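Leave the Cable Loop Alone

Every few months a new technician looks at our table-clearing arm, sees the black cable looping over the gripper, and reaches for the zip ties. I have removed those ties more than once. My view is that on a small arm with a powered gripper, the cable should be left slack across the wrist, and that a tidy cable is the more expensive choice.

The wrist turns. A cable tied flat to the last link has to take that turn in whatever short length is left between the tie and the connector. On the Ernard cell at Prurthorpe we ran tied cables for 4 months and replaced three of them. All three failed within a finger's width of the plug. The outer jacket looked fine each time. The fault showed up as a gripper that dropped out at one wrist angle and came back at another, and it cost us most of a morning to find the first one.

With a loop, the same turn is spread over a longer length and no part of it bends tightly. We set the loop by hand: drive the wrist to both ends of its travel, check that the cable never goes straight, then fix it lower down the arm where the motion is small. The job takes 11 minutes, including the test moves. The current cable has done 1313 logged cycles with no dropouts. That is a modest number and I would like to see it grow before I call the matter closed.

The usual objection is snagging. A loop can catch on things, and people who come from Salden, where the cells are fenced and packed with fixtures, are right to worry about it. Their answer is a sleeve and a clamp at every joint. In a tight cell I would probably do the same. Our arm works over open tabletops with light items, and the tallest thing it meets is a cup. The loop should sit to the back and side of the gripper, and the approach path should be planned so that the fingers arrive first.

The second objection is that slack looks careless to visitors. I have no technical reply to that.

Fork held upright over the table, cup to the right of the gripper. Silver fork in one, white plastic in the other.

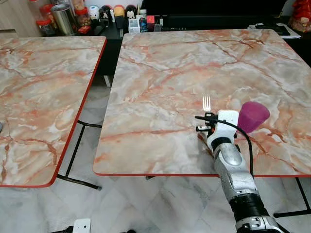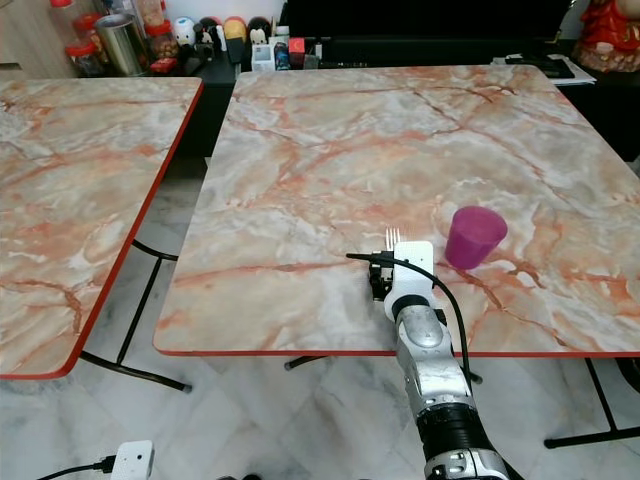
What I would change is the paperwork. The Keskinen setup sheet gives a torque value for each gripper screw and a single line for the cable: "route neatly." That line should state a minimum bend radius, the fixing point, and the two wrist angles to check. It should also ask for the check to be repeated after any gripper swap, as a different plug exit angle can use up all the slack on one side.

I would add an inspection every 100 hours, with the arm powered down and the loop flexed by hand near the plug. Stiffness there comes before the electrical fault. Keep one spare cable, already cut to length, in the drawer with the hex keys. Ours is labeled with the date it was made, and the zip ties are now in a different drawer.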